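Foot and Ankle Care for Rehabilitation Aides
Unit 2: Lateral Ankle Sprains

Instructor: Paula Tudose
Lab section: Nasrin Shojaei, Sunday, Hosteck Building

Read this before lab. Bring an elastic bandage and wear shorts or loose pants.

1. Anatomy review

Three ligaments hold the outer side of the ankle. The anterior talofibular ligament (ATFL) runs from the front of the fibula to the talus. It is the weakest of the three and the one most often torn. The calcaneofibular ligament (CFL) runs from the tip of the fibula down to the heel bone. The posterior talofibular ligament is strong and is seldom hurt except in a dislocation or a very bad sprain.

On the inner side is the deltoid ligament, a broad, thick band. Inner sprains are much less common than outer ones.

2. How the injury happens

The usual story is a foot that rolls inward while the toes point down. Stepping off a curb or landing on another player's foot will do it. In this position the ATFL is tight and takes the load first. If the roll continues, the CFL goes next.

3. Grading

Grade I: ligament stretched, little swelling, patient can walk with mild pain.
Grade II: partial tear, clear swelling and bruising, walking is painful.
Grade III: complete tear, joint feels loose on testing, patient often cannot bear weight.

Grades overlap in practice. Swelling on the first day makes the joint hard to test, and a second exam four or five days later is usually more reliable.
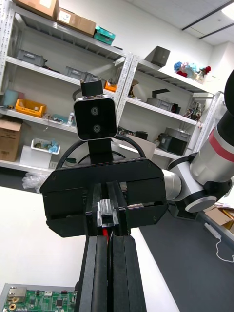
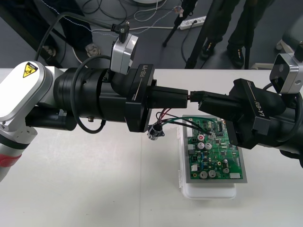
Unit 2 figures: gripper with camera module (first); two robot arms over a white tabletop (second).

4. When to send for an X-ray

We use the Ottawa ankle rules. An ankle film is needed if there is pain near either ankle bone and one of the following:
- tenderness along the back edge or tip of the fibula
- tenderness along the back edge or tip of the inner ankle bone
- unable to take four steps, both right after the injury and in the exam room

Always press on the base of the fifth metatarsal and on the navicular too. Tenderness at either one, with midfoot pain, calls for a foot film. The rules should not be relied on in patients who are intoxicated or who have reduced feeling in the legs.

5. Early care

Protect the joint, wrap it, and raise it above heart level when resting. Ice can be used for comfort, with a cloth between the ice and the skin. Most Grade I and II patients do better with a brace and early walking than with a cast. Start ankle circles and gentle up-and-down movement as soon as pain allows.

6. Case for discussion

A 51-year-old mail carrier rolled her right ankle on a wet step. She limped to her truck and finished the route. The next morning the outer ankle was swollen and bruised. She is tender just in front of the fibula, with no bone tenderness, and she can take four steps. She sprained the same ankle 2 years ago and did no exercises afterward.

Decide on a likely grade, whether a film is needed, and what you would tell her about balance training. Homa Karimi will lead this part.

Reading for next time: course packet, page 40 to the end of the chapter.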